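Wadgate Women's Football Match Data

Hi! I started this set because I got tired of digging through old match reports every time I wanted to know who scored against Tirnance. It covers league and cup games only (no friendlies, sorry), 1,711 matches so far, one row per match.

What's in the files

matches.csv has the teams, score, competition and attendance where I could find it. goals.csv has scorer and minute, with own goals flagged in their own column. Attendance is blank for most early seasons, and please don't read a blank as zero!
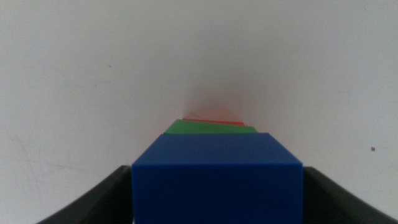
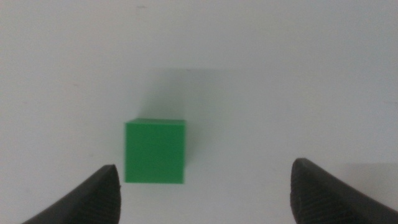 Known problems

Siregar changed its club name in February of one season, so it shows up under two spellings. I'll merge them when I get a free evening. Three cup ties have a winner but no score. Extra time goals are in, shootout kicks aren't.

Loading it

Any spreadsheet will do. I use Gika for the charts, but you'll want to raise its 100 row preview limit first.

Last update

27th December. Added the latest cup round and fixed a bunch of kickoff times. Spot a mistake? Open an issue and tell me which row.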